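换了半年的拱形夹零件，说说这套 Trunodura 替换夹

家里和工作室的纸质资料我一直用两孔的大文件夹存，最早的一批用了很多年，硬纸板外壳还好好的，坏的都是里面的金属夹。有的压杆松了，合上以后两边对不齐；有的铆钉处锈了，翻纸的时候会在孔边蹭出一圈黄印。以前的做法是整个扔掉重买，去年12月清柜子，一次清出一大摞外壳完好的，觉得可惜，就去找有没有单卖的夹芯。

单卖的夹芯比想象中难找。文具店基本不进，问了两家都让我买新文件夹。网上有，但多数是给装订厂供货的，按箱起卖。最后在 Divitz 的店里找到 Trunodura 的散装替换夹，可以按小包买，一包16只，配铆钉，不配工具。我先买了一包试，后来又补过一次。下面写的是用下来的情况，供有同样需要的人参考。

包装和到货

外面一个纸盒，里面每只夹子单独套一个薄塑料袋，铆钉另装一小袋。没有中文说明书，只有一张折页，画了三个步骤，看图能明白。我收到的第一包里有一只底板边缘有点弯，用钳子夹平以后不影响使用，没有去退。第二包没有问题。

金属件表面带镀层，比较亮，手上容易留指纹。装之前最好用干布擦一遍，底板背面有时会带一点油，直接贴到纸壳上会洇开。我装第一只的时候没注意，外壳内侧留了一块油印，好在装好以后被夹子盖住大半。

结构

这种夹子的结构几十年没有大变：一块长条底板，两侧翻边，中间是连杆、弹簧和压杆。买之前建议把旧夹子拆下来对照着看，主要看铆钉孔的位置。

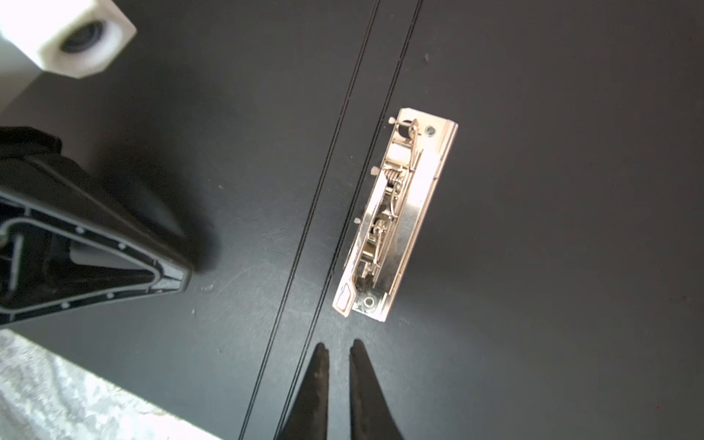

单独放着的拱形夹芯，底板两头各有一个铆钉孔，中间可见弹簧和连杆。

铆钉孔的位置是能不能装上的关键。外壳上的孔是现成的，夹芯的孔距和它对不上，就要在纸壳上重新打孔。我手里的旧文件夹有三个牌子，Panyasiri 的和 Trunodura 的夹芯孔距一致，拆了旧的直接装新的就行。Tramano 的差一点，大概是老款的原因，需要把纸壳上的一个孔往里扩。另外一个牌子外壳上已经看不清名字了，孔距差得多，只能另打两个新孔，旧孔用布基胶带从里外两面贴住。

弹簧的力道偏硬。新装上的头几天，压杆扳起来要用点力气，合上时声音也大。用一段时间会顺一些，但始终比我原来的旧夹子紧。好处是纸多的时候不容易自己弹开，坏处是手劲小的人会觉得费事。我母亲帮我整理过一次票据，用了几个就换回旧的了。

安装过程

拆旧夹子最花时间。旧铆钉是空心的，背面翻了边，我的办法是用一字螺丝刀把翻边撬起来，再用尖嘴钳收拢，从正面顶出去。锈得厉害的撬不动，只能用电钻把铆钉头钻掉。钻的时候外壳要垫平，下面放一块废木板，否则纸板容易起层。

装新的比较快。夹子对准孔，铆钉从外壳外面穿进来，里面用冲子把管口敲开，再用平头锤轻轻敲平。没有冲子的话，用一颗大号钢珠也可以，就是容易敲歪。第一只我敲得太重，铆钉边裂了，夹子有点晃，后来拆掉重装了一次。熟练以后，一只从拆到装完大约一刻钟，锈得厉害的另算。

如果不想用铆钉，也可以用五金店的对锁螺丝代替，直径合适就行。我有两个经常要拆开换外壳的文件夹用的就是对锁螺丝，用到现在没有松。缺点是螺丝帽比铆钉高一点，文件夹紧挨着放在架子上会互相刮。

使用半年的感受

合缝：大部分合上以后两边对得很齐，翻纸没有卡顿。有两只略微错开，翻薄纸的时候会挂一下，翻普通打印纸没有感觉。轻轻掰一下弯杆可以调正，不要用蛮力。

装纸量：我一般装到200张左右的打印纸，扳动和翻页都正常。有一个装年度账目的塞到了215张，还能合上，但翻到最前面几页就不太顺手了。

生锈：放在书房里的都没有锈。有一个放在地下室，靠近外墙，今年春天看的时候铆钉头有一点发暗，夹子本体还没有变化。地下室那个我会继续观察。

压纹和刮伤：夹子底板的边角处理得一般，装的时候手指划过一道小口子。建议戴手套，或者先拿细砂纸把四个角过一遍。

价钱

两包加上一小袋备用铆钉，一共152元，不含运费。同样数量的新文件夹，买差一点的也要贵出不少，好一点的更不用说。但如果手里没有冲子、锤子和钳子，把工具钱算进去，只换三五个就不太划算了。我这里要换的数量多，工具本来就有，账算下来是省的。

还有一个因素是标签。旧文件夹的脊上都是早年手写的标签，编号和柜子上的目录是对应的，换新外壳就要全部重写。只换夹芯，外壳原封不动放回去，这部分工作就省掉了。对我来说这一点比价钱更重要。

和其他替换件的比较

我还试过朋友 Paraskevi Stergiou 给的几只旧款夹芯，是她从报废的文件夹上拆下来的。那几只弹簧软，手感好，合缝也准，但是镀层已经磨掉了，装上去不到两个月，夹过的纸边就开始发灰。拆机件如果成色好，可以优先用，成色不好的不建议装存档用的文件夹。

塑料夹芯我也看过，便宜，轻，不会锈。没有买，主要是担心放久了发脆，没有实际用过，不多评价。

适合谁买

手里有一批外壳完好的旧文件夹，愿意花一两个下午动手的，可以买。买之前先量孔距，量两遍，量铆钉孔中心到中心的距离，不要量边到边。店里的商品页上写了尺寸，字很小，在最下面一张图里，找不到就问客服。

只有一两个坏了的，直接买新的省事。

扣分的地方：底板边角毛糙，弹簧偏硬，没有中文说明，铆钉只给了刚好的数量，敲坏一颗就得另买。加分的地方：能按小包买，多数合缝准，半年下来没有一只失效。

总的评价是四星，满分五星。剩下的几只我留着备用，放在装铆钉的那个盒子里。

写于2019年7月6日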